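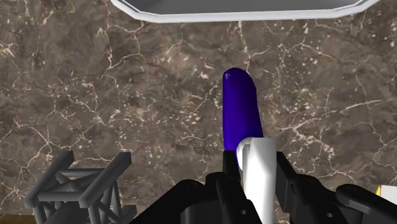 Renders: Kanyarat Nuchit

Duma is a rule checker for simulated robot arms. It comes from Skirura, and it is sold to small teams who want to write down how an arm should behave around household objects before they let a real one near a real worktop. You get a rulebook as a long text file, a checker that runs alongside the simulator, and a report at the end of each run. I have been using version 2 on our kitchen counter scene, which we call Yensuk, with a Franka arm and the standard two-fingered gripper.

Installation is dull and takes an afternoon. The checker needs to know the name of every object in the scene, and it does not guess. Our names had grown untidy, so I spent most of the first session renaming things. If your scene already has a tidy object list you will be done much sooner.

The rulebook is the best part. It is split into 4 chapters: approach, grip, carry and put down. Each rule is a short paragraph in ordinary language, followed by the settings that go with it. The grip chapter asks you to say, for each tool, which part the fingers may close on and which part they must leave alone. For anything with a handle it wants the handle marked separately from the working end. We had never done this. Our utensils were single objects as far as the planner was concerned, and a grasp at either end counted as good.

The carry chapter has a rule I would recommend to anyone, with or without the software. Every object that can cut or stab is given a keep-out space, and the size of it depends on how fast the arm is moving. A held tool counts as part of the arm, so its length is added to the reach. That catches a fault we had missed for months, where the gripper itself stayed clear of things and the tool it was carrying did not.
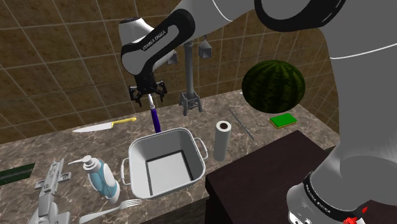

Blades are treated separately again. Duma wants a direction recorded for each knife, and it marks a run down if the arm works for long on the side the blade points to. I found this fussy at first and turned it off. I have since turned it back on with a longer time limit, and it gives sensible warnings on a crowded counter.

The checker is less good than the rulebook. On our longest batch it raised 3074 warnings, and a large share of them were the same warning repeated at every time step. There is a setting to group repeats, but it is off by default and described only in the appendix. Grouping should be on from the start. A new user who opens that first report is likely to close it again.

Containers are also weak. Duma knows whether a pot is open or has a lid, and that is all. It has no rule for passing a tool over an open pot, which most kitchens would want, and I had to write my own. Writing rules is simple enough if you copy an existing one and change it. The error messages when you get it wrong are poor.

I also tried Votusine, which does a similar job. Votusine is faster and its reports are easier to read, but its rules are fixed and you cannot see how they were arrived at. For a team that has to explain its rules to someone else, I think that matters more than speed. If you only need a pass or a fail at the end of a run, Votusine will do.

Support was fair. I sent 2 questions and had a useful reply to one. The other, on how the checker handles soft items such as sponges, is still open as of 10th October.

Worth buying for the rulebook. Switch on grouping before your first run, and mark your handles.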